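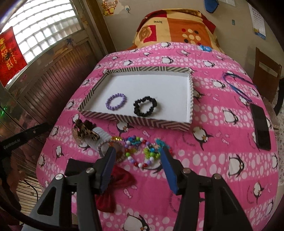 Keeping Small Items in Order in the Bedroom

Last updated: March

Residents of Ernby Hall are asked to keep personal belongings within their own rooms and off shared surfaces. The Household Services office receives more inquiries about lost small items than about any other subject, and most of the items concerned are later found under a bed or in the laundry. The guidance on this page applies to all room types.

Choosing a tray

A shallow tray is suitable for bracelets, hair ties, scrunchies and similar articles. A light interior makes dark items easier to find. Trays deeper than 4 inches tend to fill up with unrelated objects and should be kept for stationery or chargers. Felt-lined trays should not be used for damp hair accessories.

Sorting

Place everything on a flat, made bed before sorting. Loose covers should be pulled tight so that small pieces do not slip into the folds. Return to the tray only those articles worn at least once a week. The remainder may go into a lidded box or a labeled envelope in the desk drawer.

Beaded and elastic items

Beaded bracelets strung on elastic should be stored flat. Hanging them from a hook stretches the cord. Wipe beads with a soft cloth, barely damp, and dry them before putting them away. Perfume and hand cream should be applied first and allowed to dry before a bracelet is put on.

Fabric scrunchies may be washed with bed linen if they are placed in a mesh bag and the bag is tied. Wash dark colors separately the first time. Do not tumble dry; the elastic weakens with repeated heat. Reshape by hand and lay flat on a towel.

Bedding

Printed cotton sheets keep their color longer if turned inside out and washed in cool water. Check pillowcases and the corners of fitted sheets for hair ties before loading the machine. The machines on the lower level have a filter behind the front panel, which is to be opened by staff only. Report a trapped item to Yuk-lan Kwan at the service desk before starting another cycle.

Found items

Articles handed in are held for 91 days and may be claimed at the desk before 5 p.m. Jewelry is logged separately by Tzu-hsuan Tai, and a written description is required before release.

Related pages
Laundry Room Hours and Rules
Removing Makeup Stains from Cotton
Under-Bed Storage: Permitted Containers
End-of-Term Room Checklist

Contact Household Services | © Ernby Hall | Back to top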